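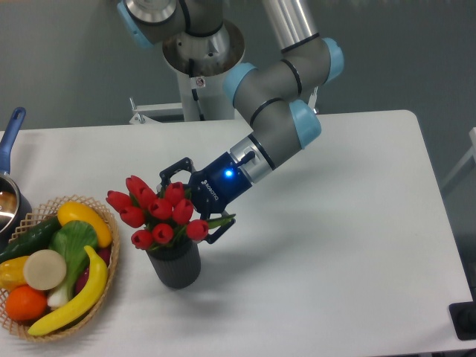
## Walik Checkpoint Set for police and city security

The Walik set contains what a patrol needs to close one lane of a road and control the vehicles which pass. It was made for search operations, when the order to close a road comes suddenly and the officers must work with what they already have in the car.

Two officers can put up the full set in eight minutes. No tools are necessary. After use, all parts go back in the same bag, and the bag fits in the trunk of a normal patrol car.

**In the bag**

- folding barrier, red and white, with reflecting film on both sides
- warning lamps with magnetic foot
- stop sign with handle, lit from inside
- under-vehicle mirror on telescopic pole
- cordon tape, 500 m
- charger for the car socket and for the wall

The lamps have three modes: steady, slow flash and fast flash. Please charge them fully before the first use, and again every October if the set stays in storage. The mirror is of acrylic, so clean it only with water and a soft cloth. Alcohol makes it cloudy.

**Price:** $1,045 per set, without tax. Delivery is included for orders of 2 sets or more.

The tape comes with the word POLICE. Other text is possible on request, but then the set leaves our warehouse one week later. The Bravis bag in black is standard, and the yellow one has the same price.

Spare lamps, handles and mirror heads are sold separately under the name Prellen. They fit also the older Demchenko barrier, except for the model with the round foot.

We ship every Wednesday. For offers to public offices, or if you want to borrow a set for training, please write to Chunhua Shi in our sales office and give the name of your department and the delivery address.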